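Search products
Enter keyword or item no.
Go

Print this page | E-mail to a friend

Zimier Picture Rail and Chair Rail Molding

Item 324. Sold by the length. Primed, ready for your own paint.

Picture rail is back in a big way and we can't keep this one on the shelf. Profile copied off an original length out of a 1936 house in Wonport, so if your place is from that time it should sit right in with what's already up. Bring a scrap in if you're not sure. Even a broken bit. We'll hold it up against ours at the counter.

Comes in 3 profiles:
Zimier Plain - square top, small cove under. Good for low ceilings.
Zimier Bead - same thing with a bead along the bottom edge. Most popular.
Zimier Deep - heavier, takes a proper hook. Needs a taller wall or it looks top heavy.

Chair rail is made to match all of them. Order it on the same ticket and it comes from the same batch.

Putting it up. Find your studs first, mark them in pencil above the line where the rail will cover it. Snap a level line the whole way round the room before you cut anything. Old ceilings are never level so don't measure down from the ceiling, you'll see the slope from the doorway. Miter the outside corners, cope the inside ones. Glue plus finish nails, then fill, sand, caulk the top edge. Two thin coats beat one thick one.

For plaster walls, drill a pilot hole. Please. We get a call every week about cracked plaster. If the plaster moves when you push on it, fix that before the rail goes on, no molding is going to hold it up.
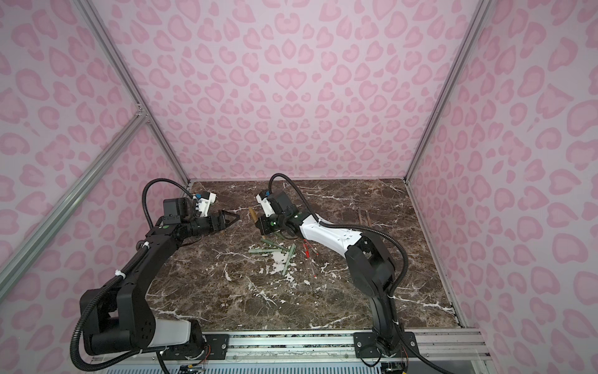

Pink leopard-print wall panels, repeating rosette pattern.

Paper or paint above the rail? Either one. Traditional way is a plain color from the rail up to the ceiling and the pattern below, but plenty of customers flip it. If you are papering, hang the paper after the rail is painted and trim to the edge with a new blade. Change the blade alot.

Hooks. The Liyanage rail hook fits Bead and Deep. Does NOT fit Plain, the lip is too shallow. Brass or black. Sold in packs of 4, no singles, sorry. For mirrors or anything heavy use two hooks spread apart and make sure the rail is nailed to studs at both spots.

Cleaning. Damp cloth, drop of dish soap. Clinico wipes are ok on the gloss finish but test a bit behind the door first if you've gone flat or eggshell. No scouring pads.

Ordering. Add up your walls, then add a bit for waste. More if you've got a bay window or a chimney breast to go round. Cut lengths can't be returned. Full lengths can, with the receipt, as long as they haven't been painted or nailed. Delivery inside Wonport is by our own truck and somebody has to be home to sign, the lengths don't fit thru a mail slot and we wont leave them on the porch in the rain.

Lead times are a bit longer on Deep right now. The next run of that one is due in March. Plain and Bead are in stock. Call before you drive over if you need a whole room's worth.

Prices on this page checked 9/28/19. Trade customers ask at the desk for the other list.

Matching ceiling roses and corner blocks are on their own pages, see Ornamental.

Contact us | Copyright Zimier Moldings, Wonport. All rights reserved. | Back to top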